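Jemness Cell Sim - Dataset README

Search this repository
Go to file
Star 50 Fork 2

# Koltono bench, simulated episodes

This folder holds simulated robot episodes for the packing bench at the Koltono warehouse. The data was made by the Prutberg tools group for the Jemness project. The real cell is being planned to take over part of the work at one bench, and the simulation was built first so that the people who work there could look at it and argue with it before anything was bolted down.

If you only want to load the files, skip to "Loading". If you work on the floor and were sent this link by your shift lead, the section you want is "What changes at the bench".

## Contents

- 2000 episodes, each with an outside view and a gripper view
- joint positions and gripper opening for every time step
- one scene file for the room
- task labels in plain text
- notes from the bench review (notes/bench_review.txt)

All of it is rendered. There are no recordings of staff in this dataset and no customer goods. We were asked about that more than once, so it is written here near the top.

## The task

The arm goes to a small pegged block on the table, picks it up and sets it down at a target position. The block stands in for the fixture blocks that are moved by hand at the bench today. On a normal shift one person moves them all day between other jobs. It is light work but it is the same reach over and over, and it was the first thing the crew named when they were asked what they would hand over.

The task does not include sorting, checking labels, opening cartons or deciding what to do with a damaged block. Those stay with people. A policy trained on this data has never seen any of them.

## Views

The outside view covers the table and part of the room. The gripper view is wide-angle and is stored as a circle inside a square image with black corners. We did not undistort it. Lens parameters are in the scene file for anyone who wants to do that. 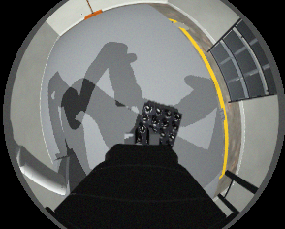

Shadows were left on in all episodes. An early version had flat lighting and the policies trained on it did badly as soon as a lamp was added, so we rebuilt the set. Expect the arm to throw large overlapping shadows on the tabletop, sometimes right over the block. If your model uses color thresholds to find the block it will probably fail on these.

The gripper hides a large part of its own view. Cropping the bottom third of the image is a reasonable first step for some models, but check your results with and without the crop.

## What changes at the bench

Grethe Juhl runs the bench and wrote most of this part. Joni Hirvonen edited it for length.

The person at the bench will spend less time moving blocks and more time keeping the cell supplied. In practice that means setting blocks out, clearing the target position, and restarting the cell after a stop. Restarting will be a bench job. In the first plan it needed a call to a technician, and the crew said they would end up standing and waiting for someone from the other building. The plan was changed.

Pace is the other thing people asked about. The cell will not set the pace for the bench. If the person there needs to step away, the cell runs until it has no more blocks and then holds. There is no alarm for this and no count is sent to the office. The stop log records the time and the fault code - it does not record who was on shift.

Hours at the bench stay as they are for the trial. What happens after the trial has not been decided, and this README can't answer it. Questions about hours go to the Friday meeting.

Training is done on the simulation first. Each person on the bench gets time to run episodes, stop the arm halfway and see what a failed grasp looks like. Several people asked for the failed episodes to be kept in, and they are. Filter on success = 0 to find them.

## Room layout

The scene file follows the general layout of the packing area, with shelving, cartons and floor marking. Sizes are simplified. Do not use it to measure walkways or to work out safe distances. The safety layout is a separate drawing and is not in this repository.

The yellow line matters to people on the floor and means nothing to the robot. It is drawn in the scene, but no episode uses it as a boundary and the arm has no idea it is there. Please don't read the data as proof that the arm respects the line. 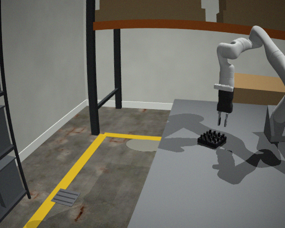 Outside view: open gripper above the pegged block, yellow floor line to the left of the table.

## Loading

Each episode is its own folder. The reader in tools/ returns the two views and the joint data on a shared clock.

 python tools/read_episode.py --episode 103

Episode 103 is a good one to start with. It is short and the files are small. Add --view gripper or --view outside to load only one of the views.

Task labels are written the way the bench crew says them, so the wording varies. "Move the block over" and "shift the block" are the same task. We decided against cleaning these up - people will talk to the cell in their own words if voice control is ever added.

## Known problems

- Floor texture is the same in every episode. Stains and scuffs do not move.
- Gripper view shadows have jagged edges in places. This is a render setting and we know about it.
- The pegs are modeled as rigid. Real ones bend a little.
- Some labels have the wrong capital letters. Harmless.
- The stop button is not modeled at all. Bench staff should practice with the real one.

## Use

The data may be used for research and for training inside Jemness partner sites. Hyvönen has a copy for its own bench trial and keeps its own notes, which are not merged here.

Send data problems to Joni through the issue tracker. For anything to do with the bench itself, write to Grethe or leave a note on the board by the time clock. The notes from the board get typed into bench_review.txt at the end of each week.

2 comments
Share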